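We use cookies to remember your place in the book and your text size. Accept all | Manage settings

Open Earth Science > Unit 2 > Water on the Land

Chapter 6
Rivers at Work

Pick up a smooth pebble from a riverbank and you're holding the end of a very long story. It may have started as a jagged lump of rock high on a mountainside, split off by frost one winter and rolled downhill by the spring melt. Every bump and tumble after that knocked off another corner. Rivers do this to whole mountain ranges, given enough time!

In this chapter we'll follow one river, the Boros, from the wet ground where it begins to the wide, muddy mouth where it meets the sea. The trip is 1,159 miles long, and almost everything a river can do, the Boros does somewhere along the way. It cuts a gorge. It loops across a plain so flat that a bicycle ride over it hardly needs a gear change. It drops sand in one place and picks it up again in another, and every so often it gives up on its old channel completely and makes a new one.

We'll start in the hills above Skosico, where the stream is narrow enough to jump across. The water here is clear, cold, and in a hurry. Because the slope is steep, most of its energy goes into cutting down, and the valley has the sharp V shape you may remember from the maps in Chapter 2. Look for waterfalls wherever hard rock lies on top of soft rock - we'll work out why in the first section, and there's a lovely experiment with a tray of sand and a slice of brick.

Below Skosico the valley opens up and the river begins to swing from side to side. These bends are called meanders, and they are one of the great pleasures of this subject. Water on the outside of a bend moves faster and eats into the bank. Water on the inside slows down and leaves sand and gravel behind. So the bend grows, and grows some more, until a flood breaks through the narrow neck and leaves a curved lake sitting alone in a field.

The town of Molport stands near the river's mouth, on land the river built itself. Wells dug there pass through 213 feet of silt, sand, and clay before they reach solid rock. All of it came from upstream, some of it surely from those hills above Skosico.

Key words for this chapter: erosion, load, meander, floodplain, delta, discharge

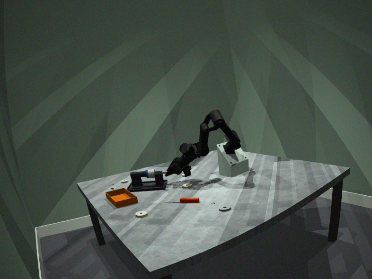
Written by the Trillska Earth Science Team

Before you turn to the first section, find the nearest stream, creek, or roadside ditch and draw it from above, with an arrow for the direction of flow. Mark any place where the bank looks steep and any place where sand or mud has settled. Keep the drawing - you'll come back to it when we reach meanders, and again in the section on floods.

Filed under: Textbooks, Earth Science, Rivers

Related chapters
Rain, Snow, and Where They Go
Reading a Contour Map
Groundwater and Springs
Coasts and Waves
Glaciers: Slow Rivers of Ice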